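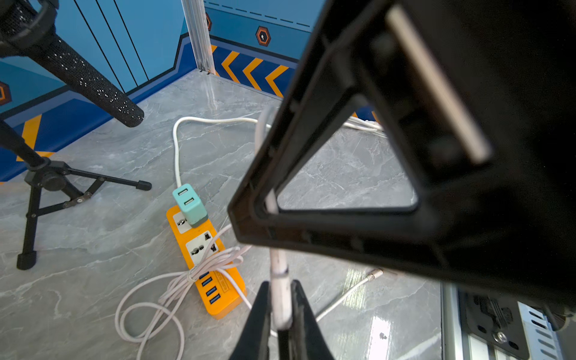 Skestitz has released Griseo 3, an update to its planning software for robot arms that handle cables, chargers and other small electronics. The release is available in December to all current license holders.

Griseo 3 tracks a cable as one continuous line, even where it crosses itself or passes under another cable. The planner then picks a grasp point and a path that keeps the gripper clear of loose loops - a step that operators of earlier versions set by hand.
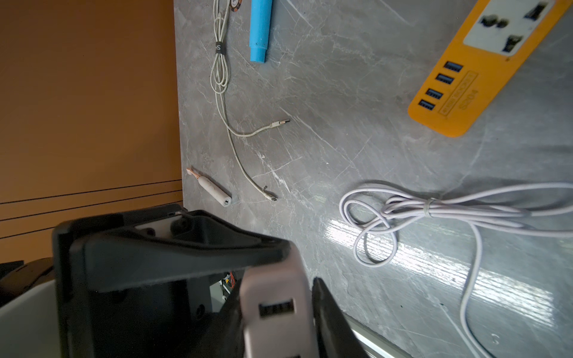
The grasp library now holds 320 object models, including USB plugs, wall adapters and power strips. Planning time on the company's Marti test set is down to 156 milliseconds per grasp.

"Cables were our most common support request," said Theerawat Srisuk, head of perception at Skestitz. "We rewrote that part first."

Logs from Griseo 2 can be replayed in the new version through the Cullau viewer.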